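Fevden Folding Notes: README

Reading time: 3 minutes
Last updated: Tuesday, August 21, 2018

Hello and welcome! Fevden is a set of pictures and short written notes on folded laundry, put together for anyone who cares how a pile of clean clothes becomes a stack that fits on a shelf. I started it as a folder for my own use, and it grew (as these folders do) until people began asking me for copies, so I finally sat down and wrote a proper README.

## What you get

The full set holds 3,252 pictures, each with a matching text note. Of those, 2,000 are clothes, 600 are towels and other household cloths, and the rest are mixed, meaning there is more than one kind of thing on the table. The notes are plain text and open in anything. File names follow the pattern group, item, fold stage, so if you sort by name you will see all the trousers together, then all the shirts, and so on down the list.

## How the notes are written

Each note gives the item, its color in everyday words, how it is folded, and anything else lying on the table. I have tried to keep the words as ordinary as possible. If a red is dark, the note says "dark red" and leaves it there, and I would ask you to do the same if you send me corrections, as we once had a lovely but very confusing week of "claret" and "oxblood."

Long garments get one extra line, for the direction of the fold. "Lengthwise" means the piece has been brought in from the sides so that it ends up long and narrow. "Crosswise" means it has been brought up from the bottom. Many pieces need both before they are ready for the shelf, and in that case the line says how far along they are.

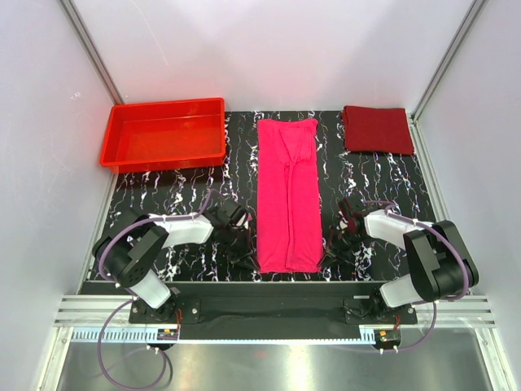 *Mixed group: long hot-pink garment folded lengthwise, dark red folded towel to the right, empty red tray at the back left.*

Items like the pink one are filed under "trousers, probable." I use that label whenever a folded piece looks like trousers but could be some other long piece of clothing, and I would much sooner keep a cautious label than a wrong one. Wrinkles and uneven ends are written down too. Please don't treat them as mistakes! Real laundry has them, and a set made up entirely of crisp edges wouldn't be much use to anyone.

Trays are listed by color and as empty or full. Towels are marked "square," "long" or "rolled."

## Known problems

- The older notes say "pants" and the newer ones say "trousers." Search for both.
- Pinks and reds can look closer together on some screens than they do on others.
- Socks are thin on the ground. More are planned for September.

## Using and sharing

You are free to use the set for study, teaching or your own projects. A mention of Fevden is always appreciated. Corrections go to Remo Serra, and please put the file name in the subject line, it saves me a good deal of hunting.

Related items
Brikamix: shelf and drawer layouts
Bortolotti towel list, version 2
Flastis: notes on sorting by color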